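Ticket 71: Two-arm cell, stopping rules and table layout
Opened by: Rattana Kaewmanee, Galstead
Handled by: Gyula Major, Turer support desk
Opened: Aug 10, 2021
Status: Resolved, kept open for comments

What was reported

Hello Gyula, I hope you're well and that the new office has a kettle by now. We've been going through our house rules for the two-arm cell before the Pilter people come to look them over, and we've got ourselves into a bit of a muddle. The left arm went into a protective stop three times this morning while the other one was picking. The message on the pendant says "shared zone occupied", and it clears as soon as we jog one of them back. Nothing was touched and nothing was bent, I'm glad to say. My question is partly how to stop it happening and partly what we ought to be writing down, as our sheet only says "keep arms apart" and that's no use to a new starter at all!

First reply (Gyula)

Hello Rattana, lovely to hear from you, and yes, there is a kettle. Thank you for writing the message out in full, it saves such a lot of to and fro. The stop is doing its job. The shared zone is a patch of air that only one arm may enter at a time, and yours is still set to the size we ship it with, which is generous. Before you change anything, could you send me your zone file and tell me the clearance you've put in your risk assessment? I'd also like to know what else lives on the table, because the doors and drawers people add later very seldom make it into the paperwork.

Reply (Rattana)

File attached. The clearance in the assessment is 200 mm between grippers at any time. For the task we have the little wooden block, the plate, the wooden cabinet and the white appliance with the upright handle. You're quite right that the last two were added after the assessment was signed, and I've gone rather pink about it.

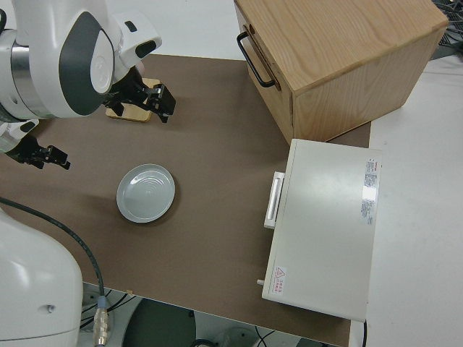

Steps agreed

1. Press stop, and wait for both arms to show as held before anyone leans over the table. One arm standing still tells you very little about what the other is going to do.

2. Open the zone file in Gouveia and draw the shared zone again round the space you really use. Keep your 200 mm as it is. I know it's tempting to shave a bit off when the stops get annoying, but a smaller clearance means a new assessment, with a signature.

3. Add the cabinet and the appliance as fixed objects, and allow for the drawer at its full travel and the door wide open. Measure these by hand, please, and don't go by the catalogue.

4. Look at the cables. The black one crossing the table by the base column, with its metal connector down past the front edge, should be clipped back and given some strain relief. Our good practice notes ask for nothing lying across the work surface that an arm could catch, and I'd say the same for wires on the floor where you walk.

5. Run the whole task at reduced speed with 2 people present, one on the pendant and one watching, and then once more with the block and plate taken away.

6. Write the result on the sheet, with the zone file version beside it.

Outcome (Rattana)

All done, and thank you for your patience with me. It took around an hour, most of it spent hunting for cable clips. The slow run went through without a stop, and so did the one after it at normal speed. I've swapped "keep arms apart" for your steps, nearly word for word, and the assessment has gone off to be signed again with the two additions in it.

Closing note (Gyula)

Very pleased to hear it. I've marked this as resolved but left comments open in case Pilter ask for anything more. Do put a review in the diary for December, or sooner if anything on the table gets moved.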